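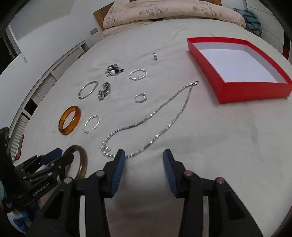
Keep the bangles away from the beads, Sewwandi Munasinghe told the sorting morning at Vusstead hall, or you'll be picking scratches out of them all year. She'd like people to stop hanging necklaces on nails too. The thread stretches.

The jewelry swap is back in July, doors 10 a.m., and this time everything has to be sorted before it comes in. Last year 352 pieces turned up, most of them in carrier bags, and untangling took till lunch. Entry $2, kids free.

How to do it at home: tip the box out on a plain sheet, white is best, small rings show up. Close the clasps on necklaces first. Bangles in one pile, rings in a saucer, anything broken in an envelope marked BROKEN. Odd earrings welcome, Ratree Hemmin takes them for her button table.

Limit is 60 pieces per household. Boxes are fine, lined ones better, but put a name inside the lid as well as on the bottom. Two red ones got swaped by mistake last time and one is still at the desk.

No valuations on the day. Gotov on the high street will look at clasps and re-string beads for $8, bring them in by the end of June.

Tables can be booked with Henk Verstraete at the hall, mornings only. Four left when we went to press, might be less now. Tea and cake as usual, bring your own mug if you rememeber.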